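From: Fouzia Sial
To: Pambridge Still Life and Table Group list
Subject: Re: November table, fruit and cloth

Thanks for the notes on the fruit. I'm answering the parts I can, with your message quoted in pieces.

> The plan said to keep the fruit to one color family so the bowl
> doesn't fight with the tablecloth. I have the big checkered cloth
> from last year, the one with the roses printed on it, and I'm
> worried it is too busy for anything but plain apples. Do we have
> a second cloth, or should I ask at Stadetti?

We have a second cloth, the plain gray one, but it has a candle wax stain near the hem and it's too short for the long table anyway. I would use the checkered one. I put it on today with the fruit from the crate and left most of the middle bare, so the printed roses and melon have room. The real fruit goes down the left side in a line, and the rest goes in the bowl at the far end.

On color, I wouldn't worry about one family. The cloth already has tan and reddish brown in the squares, and there's cream and peach in the roses, so orange and red fruit sit fine with it. The one I'd be careful with is anything bright green. I left the limes in the crate.

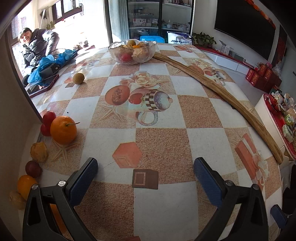 The physalis are the best thing we bought. Keep the husks on. They're light and papery and they give people something to draw that isn't another round shape. I would put a couple out with the loose fruit and the others in the glass bowl, near the rim where they can be seen. Please don't stack anything heavy on them, the husks crush.

> Also, is the stick staying? I thought it was left over from the
> garden table in the spring.

It's staying. It was in the cupboard from the spring, yes. With all the fruit on the left, the right side needs something long, and it runs on a diagonal from beside the bowl, so there's a line to follow down the table. The grooves in it catch the light from the side window. If people find it distracting we can pull it after the first session and do the second one without.

> How much fruit do I need to buy? I can stop at Graretti on the
> way, they open at 8.

Not much. The crate I got came to $26 and there is plenty left in it. If you're stopping anyway, get 2 more kiwis and 3 small oranges as spares, since the soft ones won't last until the second session. Get a large orange with the stem on if they have one. The one I've got has a good stem, and I'd like a backup in case it comes off when we move things.

The bowl is the Juška one with the wavy rim. It's the only clear glass one we have, so please wash it by hand and dry it before the fruit goes in. Water spots show badly on it and people end up drawing them.

Two things I still need from the list:

Someone with a lamp that clamps to a shelf. The overhead light flattens everything after 4 in the afternoon.

Someone to take the fruit home at the end. Last year it went in the trash and there was nothing wrong with most of it.

I can be there at 1 to set up. If you want to change the order of the fruit go ahead, but leave the cloth where it is. It took me a while to get it straight.

Fouzia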